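Secondhand letters find a new home at the Trarnuteo sign library

Anyone who has ever tried to cut a curvy lowercase "a" out of foam the night before a birthday party will be pleased to hear that the Trarnuteo lending library has added party and display lettering to its shelves, and that the first weeks have gone better than even its most hopeful supporters expected.

The library, which started out years ago lending folding tables and punch bowls from a narrow room behind the old Fandora shoe store, now has 186 letters and numerals to borrow. Most came in over the spring from families, shop owners and a retiring window dresser who had kept every alphabet she ever painted, wrapped in newspaper and tied up with kitchen string. (She asked for the string back, and got it.)

"People hold on to these things because they took so long to make," said Maximiliano Cabral, who runs the lending desk and has been sorting the donations by size on his dining room table since May. "You spend a whole evening on somebody's name, it hangs up for one afternoon, and then it sits in a closet for ten years. I'd much rather see it go back up on a wall somewhere."

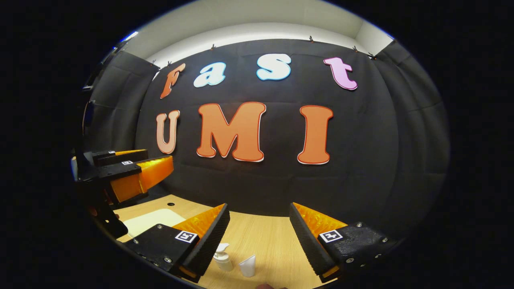 Page last changed: Tuesday, 4:45 p.m.

Borrowing works the same way it does for the tables and the bowls. Members can take home up to 19 letters at a time and keep them for two weeks, and there is no extra charge on top of the yearly membership. If you are planning a longer message, Cabral suggests stopping by with the wording written down, as vowels go quickly on weekends and he likes to set them aside ahead of time.

A plain dark cloth makes bright letters easier to read from the far side of a room, he says, and the library has a few lengths of black fabric that can go out along with an order. Small clips are kept in a coffee can by the door. Please do bring those back too, as the can was full when the season began and it is looking rather low now.

Santino Núñez, who teaches the Saturday craft class upstairs, has offered to help with repairs. Foam dents at the corners and painted edges get scuffed, and he has been showing his students how to fill, sand and touch up the tired ones so they can go out again. His class also hopes to make a full set of accented letters before the fall, so that neighbors can spell their names the way they are meant to be spelled. Núñez admits to a personal interest in that project, having been wished many a happy birthday over the years without his tilde.

Paint for the repairs was donated by Fisport, the hardware store on the corner, and the library's membership now stands at 524 households, with several new ones joining just for the lettering.

The library is still looking for spare K's, question marks and anything in a large size. Donations can be dropped off at the lending desk on any open day until 7 in the evening, and a bag with your name on it is a great help to whoever is sorting.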